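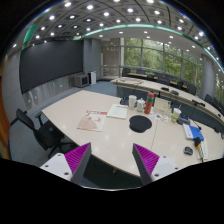

The gripper in the meeting room, long table, morning.

Thursday, July 21, 2022

Second day of recording for Trarero. I slept badly and came early, but Chenxi was already there with the laptop open and she had eaten my bread roll, which she will replace tomorrow, she promised.

Our student room in Brurnard is too small and every recording from it looks the same, so this week we are allowed to use the meeting room. Barry Greenwood, our supervisor, told us we must not clear the table. He wants the thermos, the cups and the papers to stay, so that the model learns in a room where people really have meetings. I understand him, but it is more difficult for my hand. With so many things near, I am always afraid that I will push over the white mug with the elbow.

The task today was the computer mouse. One person puts it somewhere on the table, the other takes it with the gripper and sets it down on the black mouse pad. It sounds like work for a small child. I needed the whole morning to learn it. If I close the fingers on the mouse from too high, it slips forward out of the pads, and if I go too low the finger tips scratch on the table and Chenxi makes a face. The best way for me is to stop a little above, breathe out, and then go down slowly. I wrote this in the club notebook under Kang's rule from last October, "slow before contact", and I must admit he was right, though at that time I argued with him for a long evening.

Before lunch we had 140 recordings. Then Chenxi checked them and only 109 were good. The rest had the same mistake, my mistake: I turned the wrist too fast and the tracking was lost. I was angry with myself and I did not want to eat. She said that on her first day it was worse, maybe to be kind. 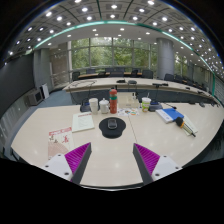 In the afternoon we changed places. I set out the mouse and she did the gripping, and I could see how calm her arm is. She rests after every tenth one, she does not wait until the arm is tired. I shall copy this. When we stopped we had 176 good ones in total, and the disk was nearly full, so I copied everything to the second disk, and that took about 5 hours less than on Monday because I finally used the correct cable.

Barry came by at the end. He watched two recordings, said "nice and boring", and left. Chenxi explained to me on the stairs that this was praise.

My thumb hurts from the trigger. Tomorrow we do the marker pen, and I must ask for the key before eight.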